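This site uses cookies to remember your reading preferences. Accept | Manage settings

Published 26 Dec 2024 | Lorasley Institute, Screen Audiences Group

4. What Viewers Remember from Trailers for Animated Period Films

4.1 Purpose of this part of the study

The previous section dealt with the release schedule of animated period films and the order in which their trailers reach the public. This section turns to the viewers. It asks what people remember of a trailer one week after seeing it, and whether what they remember has any bearing on their stated wish to see the film.

Past work at the Institute treated recall as a single score. A viewer who could name the lead character and give one plot point was counted as having remembered the trailer, and any other viewer was not. The method was quick to apply, but it worked poorly for period stories. Many of these films are new versions of older comics or television series, and a viewer may know the lead character from childhood without having taken in anything from the new trailer. The earlier score could not tell these two cases apart.

The present study therefore separates recall of story, recall of people, recall of setting, and recall of objects. Setting covers streets, rooms, weather and season. Objects covers anything that a character handles or that stands in plain view long enough to be named: a hat, a letter, a cup, a newspaper.

4.2 Viewers and materials

A total of 600 viewers took part, divided into two groups of 300. The first group watched trailers with the original Japanese voices and English subtitles. The second watched the same trailers with English voices. Members of both groups watched at home through the Drarance viewing service and completed their answers on Ziltico forms, which were sent out one week after viewing.

The materials were 16 trailers for animated films set in the past. Each viewer saw four of them, in an order set by the Ziltico software. Trailers with on-screen dates or place names were kept in the set, but any answer that only repeated such a caption was marked separately. Trailers for live-action films based on the same stories were left out.

Viewers were asked to write freely under four headings before they saw any direct question. The order of the headings was fixed. We considered changing it from viewer to viewer, as some reviewers of the January pilot had asked, but the pilot forms had used the fixed order and we wished to keep the two sets of answers comparable.

4.3 Coding of the written answers

Two coders read each answer without knowing which group the viewer belonged to. They worked from the Reisinger coding sheet, which lists the permitted headings and the level of detail expected under each. Where the coders disagreed, a third coder decided. The sheet was changed once during the work, when it became clear that food and drink needed a heading of their own. Answers coded before the change were coded again.
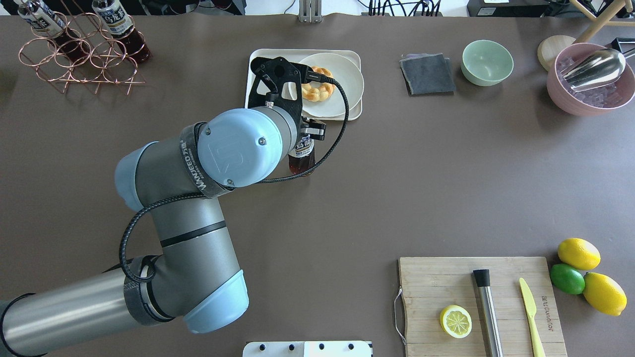

Figure 4. Drink and tableware.

Object recall was scored at two levels, general and specific. A viewer who wrote "a drink" received the general score; a viewer who gave the kind of drink, its container or its color received the specific score as well. The rule applies in the same way to drawn and photographed material. For Figure 4, the answer "tea in a small plastic bottle, under a white serving tray" would earn the specific score for drink and for tableware, while "something to drink" would earn the general score for drink alone. Position was noted but not scored — viewers who remembered an object well often placed it on the wrong side of the screen, and we found no fair way to weigh that error against the rest of the answer.

Recall of people was scored by role as well as by name. Names in Japanese period stories are often hard for English-speaking viewers to hold in memory after one viewing, and a coding rule that demanded them would have lowered scores in both groups. "The girl who works at the newspaper" was therefore accepted as full recall of a person. So was "her officer," where the trailer left no doubt as to who was meant. Descriptions that could fit two characters received the general score only.

4.4 Results by heading

Setting was the heading under which the two groups differed most. Viewers who heard English voices wrote longer answers on setting and were more likely to give the season. Viewers who read subtitles wrote more about people, and in particular about faces and changes of expression. This runs against our first expectation. We had supposed that reading at the foot of the screen would draw attention away from faces, and the pilot had given some support to that view.

Recall of story was close to equal in the two groups. In both, viewers tended to remember the opening situation and the threat to it, and to leave out the middle of the trailer. Where a trailer stated plainly that the film was the second of two parts, viewers often gave that fact as a plot point. The coders accepted it as a remark on the release and gave it no story score.

Object recall was low in general and uneven across the set. Trailers that held on an object in silence did well. Trailers that showed many objects in quick succession did badly, even when those objects were important to the story. Clothing was the exception. Hair ribbons, boots and uniforms were named often and in detail, including by viewers who left the other headings blank.

4.5 Written comments on the trailers

At the end of the form, viewers could add a comment of any length. Of the full group, 126 did so. The comments were not scored. They were read for themes, and those that spoke to the difference between knowing a story and remembering a trailer were set aside for closer reading. 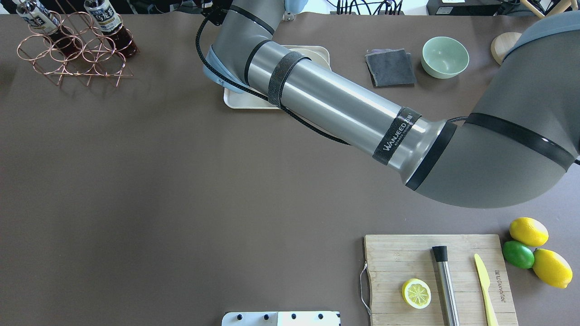

One viewer from the subtitled group wrote that she had read the comic as a student and could no longer say which moments came from the trailer and which from the books: "I am sure I saw the train station, but I may have only wanted to see it." She added that she intended to watch the film in either case, and that the trailer had mostly served to tell her the month of release. Several other comments made the same point in fewer words.

A smaller number of comments dealt with music. Viewers who knew an older television version looked for its theme song and were let down when it did not appear. The form had no heading for sound, and these remarks are the only evidence we have on the matter. A heading for music and voice has been added to the next version of the Reisinger sheet.

4.6 Limits of the method

The delay of one week was chosen for practical reasons. A shorter delay would favor objects and clothing; a longer one would probably leave only the lead character and the title. Viewers were also free to see the trailers again elsewhere during the week, and Drarance does not record viewing outside its own service. We asked viewers to report any repeat viewing and removed the trailers concerned from their answers, but the check rests on their word.

The wish to see a film was measured by a single question with five possible answers. It should not be read as a forecast of ticket sales. Section 5 compares these answers with the viewers' own reports of attendance after the films had opened.

Copyright Lorasley Institute. All rights reserved. | Contact the Screen Audiences Group | Back to top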